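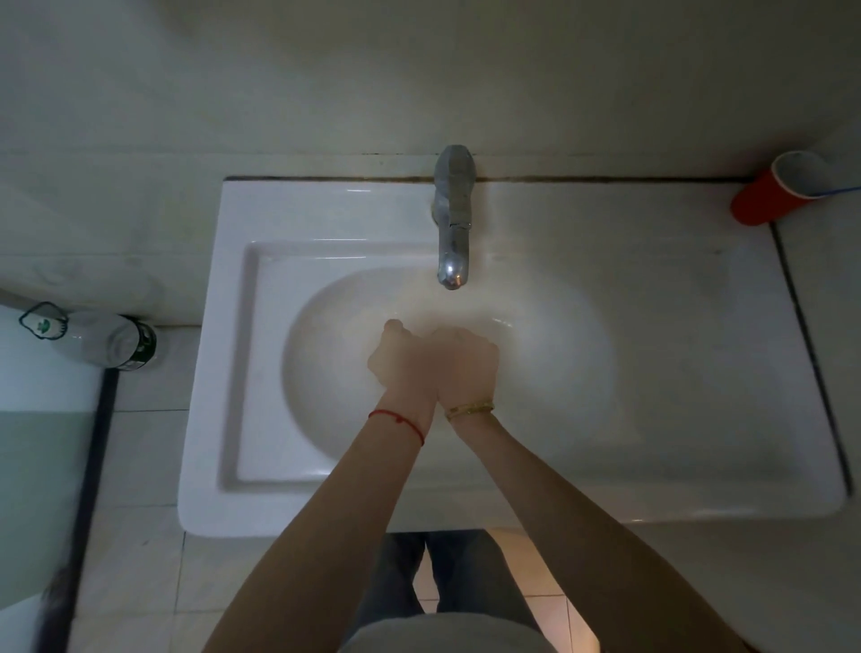 4. Captura de tareas domésticas en primera persona

Este capítulo se aplica al módulo de cabeza Zallitero con firmware 35 o posterior. Las secuencias obtenidas se utilizan como demostraciones para el entrenamiento de políticas de manipulación bimanual.

4.1 Preparación

1. Coloque el módulo en la frente y ajuste la cinta posterior hasta que no haya holgura.
2. Incline la cámara hacia abajo. Con los brazos extendidos sobre la zona de trabajo, ambas muñecas deben aparecer en la vista previa.
3. Recoja el cabello largo. Un mechón delante del objetivo no invalida la secuencia, pero reduce la puntuación de visibilidad.
4. Compruebe que hay al menos 200 minutos libres en la tarjeta.

Nota: no es necesario retirar pulseras ni relojes. El conjunto debe incluir variación en las muñecas y en las mangas.

Precaución: el módulo no es estanco. No acerque la cabeza al chorro del grifo.

4.2 Grabación en el lavabo

1. Seleccione la tarea en el menú Jin. «Lavado de manos» y «Limpieza del borde» son etiquetas distintas y se graban por separado.
2. Deje los objetos habituales donde estén – vasos, cepillos, frascos. No ordene la superficie antes de empezar.
3. Pulse el botón lateral y espere el tono doble.
4. Ejecute la tarea a velocidad normal. En la limpieza, pase el paño con una mano y mantenga la otra dentro del campo de visión.
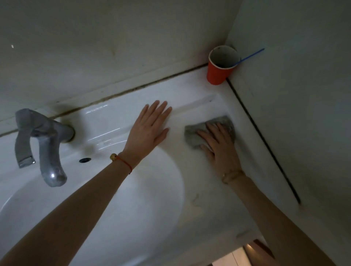
5. Repase también la zona posterior al grifo, donde la palanca puede ocultar parte de la mano.
6. Al terminar, retire las manos de la pila y pulse de nuevo el botón.

Nota: con luz escasa, el movimiento rápido de los dedos produce desenfoque. Si el indicador muestra un valor inferior a 148, encienda otra lámpara y repita la toma.

4.3 Revisión y envío

1. Conecte el módulo a la estación Perncombe.
2. Descarte las secuencias en las que aparezcan otras personas o un espejo con el rostro del operador.
3. Asigne una etiqueta de inicio y otra de fin a cada contacto entre la mano y el objeto.
4. Envíe el lote. El límite es de 1,127 secuencias por lote; el excedente queda en cola.

Precaución: no desconecte la estación mientras el piloto parpadee.

Última actualización: agosto
© Nultasholm – Contacto – Volver arriba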